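Why Do Bowls Fit Inside Each Other?

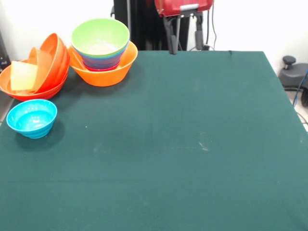 Plastic bowls on a green felt table. Some are stacked, and the turquoise one is by itself.

Open a kitchen cabinet and you may find a stack of bowls sitting one inside another. This is called nesting. It works because of the shape of a bowl.

Most bowls are wider at the top than at the bottom. The sides slope. When you put a small bowl into a bigger one, the narrow bottom goes in first and slides down until it touches something. If the bowls are made as a set, you see only the rims. Look at the bowls under the lime-green one. They show up as thin bands of blue, purple and reddish-pink.

Now think about a drinking glass with straight sides. A second glass of the same size can't go inside it at all. The two bottoms are just as wide as the two tops.

Nesting saves a lot of room. Say a bowl is 100 millimeters tall. Five of them piled up without nesting would make a tower 500 millimeters high. If each bowl sticks up only 25 millimeters above the one under it, the nested stack is 200 millimeters high. That fits on a shelf.

What about a crooked stack? A bowl can rest at a slant inside a wide one. The deeper orange bowl on the left is doing this, and so is the pale yellow one. There is space around a slanted bowl, so it can rock or slip.

Try it yourself

You need 5 plastic bowls of different sizes and a ruler.

1. Set the bowls side by side on a table. Measure how tall each one is and add the numbers together.
2. Put the biggest bowl down first. Add the next biggest, and keep going to the smallest.
3. Measure the whole stack.
4. Take the stack apart and build it again in the wrong order. Measure again, and write down which bowls would not go in.

Words to know

Nest: to fit one thing inside another.
Rim: the top edge of a bowl.
Slope: to lean outward or inward instead of going straight up.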